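From: Ermira Papadopoulos
To: Mistirton Members' Investment List
Date: Monday, May 20, 2019
Subject: Re: Currency hedging on the Ferkmont bond fund

Dear members,

Chidubem Ugwu wrote:

> The February statement gives the hedged share of the Ferkmont
> holding as 60 per cent, but the Baysal summary says 70. Which figure
> should members use? I would also like to know if the
> cost of the hedge is included in the annual charge.

Both figures were correct on the day they were taken. The policy allows the hedged share to move between 60 and 70 per cent, and the manager raised it after the statement had been prepared. It now stands at 66 per cent.
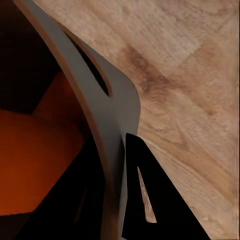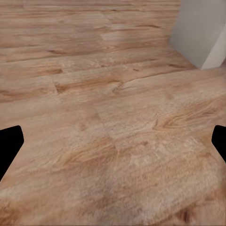 Wood grain, two views.
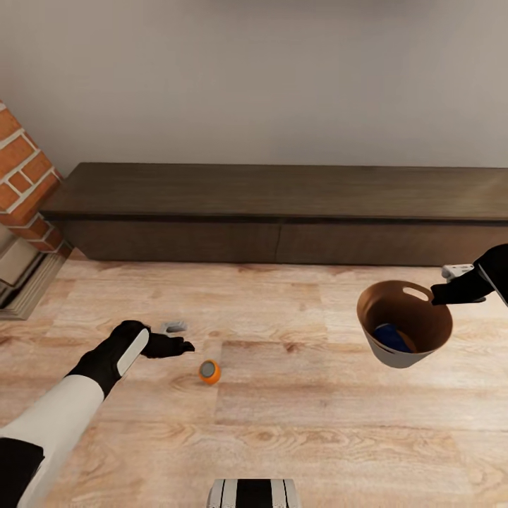 The cost of the forward contracts is not part of the annual charge. It is taken from the fund's return and appears in note 2 to the accounts. Members comparing Ferkmont with the Pevoma fund should bear in mind that Pevoma does not hedge at all, and that its results will follow the exchange rate more closely.

Future statements will show the date beside each percentage. Questions on individual holdings should be sent to the office and not to this list.

Yours faithfully,

Ermira Papadopoulos
Member Services, Mistirton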